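3.2 Table layout and the power strip
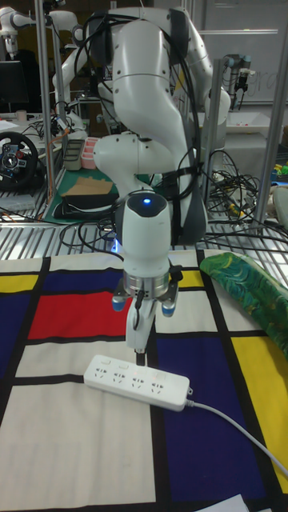

Figure 3. Work table with the patterned cloth, white four-socket power strip and green fabric bag. Shelf with black cables behind.

The table tasks all share one surface. Cloth first, then the strip, then whatever else the trial calls for. We kept the cloth from the earlier sorting study (Section 3.1) as the large colour blocks and thick black lines make it easy to say where a thing is. "Strip across the blue, cord to the right" is a usable instruction. "Strip near the middle" was not, we tried it for most of August and the notes from that month are hard to read back.

The strip was picked for being dull. Long white block, four sockets in a row on the top face, each taking two- or three-pin plugs. White cord out of one end. Against the cream panels it is poorly seperated from the background, against red or dark blue it stands out well. Both cases are wanted. In Figure 3 it lies on the diagonal with the cord running off over blue and yellow, which we call the open layout. In the closed layout the cord is folded back along the strip and the whole thing sits square to the black lines.

Cords gave more trouble than blocks. A strip can be put back to within a few millimetres by eye, using the lines. A cord can't. It keeps the bend from the last time it was wound up, and two layouts that match on paper will look different on the table. We did not try to fix this. Radu Lazăr sketched the cord path at the start of each session and the sketches are kept with the trial sheets, 142 of them. Path was coded afterwards as straight, single bend or looped. Anything else went down as looped.

The fabric bag is the second item in the set. Soft, swirled pattern in teal and dark green, no fixed outline. It goes on the right side of the table, partly on the cloth and partly off. Its use in the packing trials is covered in Section 3.4. For the strip trials it is only a neighbour, left lying so that the table is not too tidy. Early sessions at Bratu were run without it and are reported seperately.

Of 300 planned layouts 200 were open and the rest closed. Order was shuffled once by Dorin Hodoroagă and the same order used at both sites. One Tuesday session at Furura was run from the wrong sheet; these layouts were repeated the week after and only the repeats are counted.

The cloth is not ironed between sessions. Creases were noted if they crossed the strip, otherwise ignored. Scraps of paper turn up on the table from time to time and were not logged. The shelf behind was left as it was throughout, cables included, and is not treated as part of the layout. Raters were told to stop at the back edge of the cloth. Agreement on strip position was high, agreement on cord path less so, see Table 3.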